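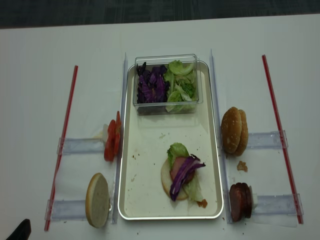 Covadonga Echevarría wrote:

> We run one counter in Baltholm, sandwiches only, and on a Friday we go
> through 300 of them between opening and mid-afternoon. Lettuce and red
> cabbage are both cut in-house the evening before. Two problems.
>
> (a) The lettuce goes pink along the cut edges. It tastes the same but
> people notice.
>
> (b) The cabbage bleeds. If the two touch for more than an hour or so, the
> lettuce gets a blue tint, and the crumb side of the bun picks it up too.
>
> Both are washed in cold water, spun, and held in lidded tubs at 3 C. The
> cutter is a Skullix with the standard disc. The cabbage comes from Barrios
> and is whatever they have. Since January it has been worse and I can't see
> what changed.

These are two separate mechanisms and it helps to treat them separately, even if some of the same handling fixes apply. I'll take them in order.

Pinking on lettuce is a wound response. When the tissue is cut, the leaf starts making phenolic compounds near the wound. Those get oxidized by enzymes already present in the tissue, and the oxidized products are what you see as pink and later brown. The amount of color depends on how much tissue was damaged, how long it has had to respond, the temperature over that time, and how much oxygen reaches the surface.

Damage is the one you control most directly. A dull disc crushes a band of cells on either side of the cut, and that band is where the color shows first. I don't know the Skullix, so I can't tell you the service interval, but the test is the same for any disc cutter: run one head through, lay a few pieces on a white plate, and look at the cut edge at an angle. A clean cut looks matte. A crushed one looks wet and slightly translucent. If it looks wet straight off the machine, sharpen or swap the disc before you change anything else.

> Would tearing by hand be better than cutting? I have read both.

You have read both because both are true under different conditions. A torn leaf tends to separate between cells along weak lines, so fewer cells are opened per length of edge. Against a dull blade, tearing wins easily. Against a sharp blade the difference is small and it can go the other way if the person tearing squeezes the leaf. On a busy day people squeeze. For your volume I would fix the blade.

Next, the wash. Cold water is correct, but the first water after cutting carries the juice from the opened cells, and if you are using one sink for the whole batch, the later heads are soaking in it. Change the water between batches or use two sinks in sequence. Some kitchens add a little citric acid to the second water. It slows the oxidizing enzyme while the surface stays acidic. If you try it, do it on lettuce alone for now, for reasons that come up below, and check that you can't taste it.

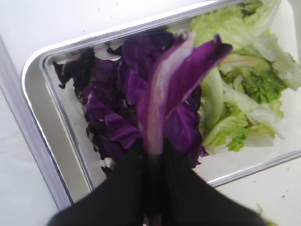
Spin longer than you think you need to. A free film of water on the leaf does nothing for crispness once the leaf itself is hydrated, and it gives you a path for everything else to travel: juice, pigment and bacteria. The usual mistake is an overfilled spinner. Half a basket, run twice, gets more water off than one full basket run for the same total time. Weigh a batch before and after if you want a number you can compare from one day to the next. Do it with the same spinner and the same fill each time, otherwise the figures don't mean much.

On temperature, 3 C is fine if that is the temperature of the lettuce and not the temperature of the air at the thermometer. A deep tub filled straight after cutting cools slowly in the middle. Cut produce also respires faster than whole, and the heat has to go somewhere. Put the probe in the center of the tub an hour after filling. If the reading there is well above the cabinet, use shallower tubs or chill the whole heads overnight before they go near the cutter.

One more item on lettuce, often missed. Ethylene causes its own kind of discoloration, small rust-colored spots mostly along the midribs, and it can be mistaken for pinking. Ripe tomatoes, apples and avocados give off a fair amount. If any of those share the cabinet with the lettuce, move them. You can tell the two problems apart by position: pinking follows the cut edge, russet spots do not.

> As for the cabbage, I tried rinsing until the water ran clear and it never
> quite does.

It won't. The pigment in red cabbage is a group of anthocyanins, water soluble, held in the vacuoles of the cells near the surface of the leaf. Every cell you open releases its share. Rinsing removes what is already out, and each handling step after that opens a few more. Aim for less at the start, then stop when the water is pale.

The blue tint on the lettuce is the same pigment at a different pH. In an acid surrounding it goes toward red, near neutral it is purple, and on the alkaline side it turns blue and then green. Tap water in a hard-water area is often slightly alkaline. So is the residue of some cleaning products left in a tub. I would check both. A cheap pH strip in the final rinse water is enough. If it reads clearly above neutral, that accounts for the shade, though not for the amount.

For the amount, the variables are cultivar, age and cut width. You say Barrios sends whatever they have. That may be your January change. Winter heads generally come out of cold storage, and a stored head behaves differently from a fresh one. Ask them for the cultivar name and, more to the point, the harvest date. I have had steady results with Skollutora, a late, dense one with thin leaves, but I would not pay extra for a name if they can't also tell you how long it has been in the store.

Cut width matters more than most people expect. Halve the width of the shred and you double the cut edge for the same weight of cabbage, and the bleed goes up with it. If you are using the fine setting because customers like the look, go up one setting and see if anyone says anything. Torn pieces bleed less again, but they are harder to portion and they push the sandwich open.
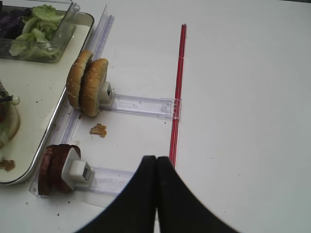 Core the heads fully and take the thick lower ribs out as well. The ribs are mostly water, they hold little color themselves, and when they are crushed they supply the liquid that carries pigment out of everything next to them. The loss in yield is real but small. In my own kitchen I keep the trimmings for stock, where the color is no help, so I only use them in things that are dark anyway.

On the acid question: a weak vinegar rinse on the cabbage will hold the color on the red side, and if some does migrate, it reads as a faint pink and not as blue. It does not stop the bleed. Salt is the one to avoid completely before service, as it pulls water out of the cut cells and takes the pigment with it. The same goes for dressing. If you dress the cabbage, do it as a separate item, drain it, and accept that it is then a slaw.

> Is there any way to hold them together in one tub? We are short of space.

You can put them in the same tub if there is a barrier that goes to the floor of it. Side by side without one, the free liquid collects at the bottom and the lower layer of lettuce sits in it. A perforated insert under both would help if you can find one that fits. Otherwise I would hold two small tubs and combine on the line, in quantities that get used within the hour.

For the bun, order of assembly does most of the work. Fat on the crumb first, whether butter or mayonnaise, right out to the edge, then lettuce, then filling, then cabbage on top of the filling. That keeps the wettest item away from the base. The lid side needs its own spread if the sandwich is wrapped and held.

A test you can run without spending anything: take 215 g of your current cabbage, cut it as usual, rinse and spin as usual, and leave it on folded white paper towel in a closed tub at 3 C overnight. Do the same with a second lot of the same weight, cut one setting wider with the ribs out. Compare the stains in the morning. I ran this for six nights with different heads and the wide cut was cleaner on all but one, where I had clearly under-spun it. Write down the harvest date for each head if Barrios will give it to you.

If the two stains come out the same, post the pH reading and the cutter setting and we can look at the water next.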